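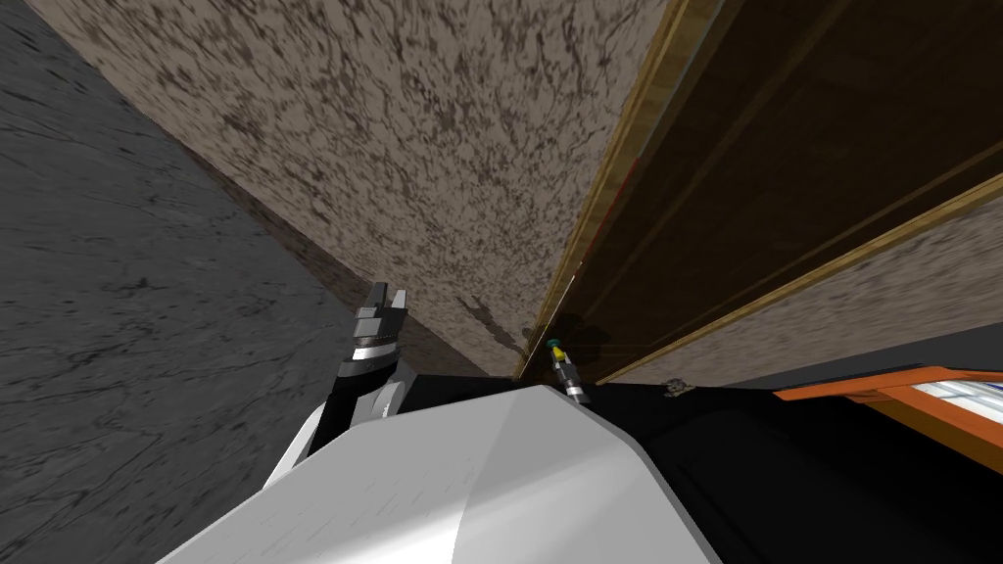 Leandro Aranda reckons I should stop fussing over the rooms and look at the licence terms first, because the Ferketti trial only runs seven days and the quote goes up once it lapses. Fair enough. I read them over breakfast. Two seats, support by email, and the colour and texture packs cost extra. The base package is $200 a month, less than I'd expected, but the packs would push it well past what we pay Mateos now.

Spent the morning in the indoor room with the two-armed robot. Install was fine. The manual is thin on the head view and I had to work out the tilt settings by trial and error. I left it tilted in the end — I want to know how our software copes when nothing in the picture is level.

Wall textures are better than Mateos. The speckled beige and the grey stone both have enough in them for the tracker to hold on to. The dark floor is another matter. I wrote to support asking if the floor can be lightened without buying a pack. No answer by lunch.

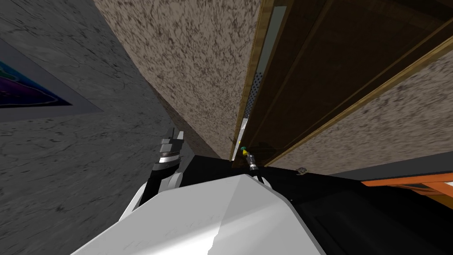
*Head view, Ferketti trial. Left gripper open, brown door ahead.*

The afternoon went on arm control. Joint commands are simple and the names make sense, which I can't say for Aleo. Saving a pose takes too many clicks. Loading one back crashed the program and I lost around 7 minutes of work, so I've started keeping the poses in a text file as well.

Rang Leandro at four. He wants a straight comparison on one page, with price at the top, and he wants Plindero included even though I've only seen their brochure. I said I'd ask for a trial but wouldn't write up something I hadn't used.

Where I've got to: good rooms, decent arm controls, poor saving, dear add-ons. Tomorrow I'll try it on the old laptop, then start on the export tools. Need to pick up printer paper and ring the dentist.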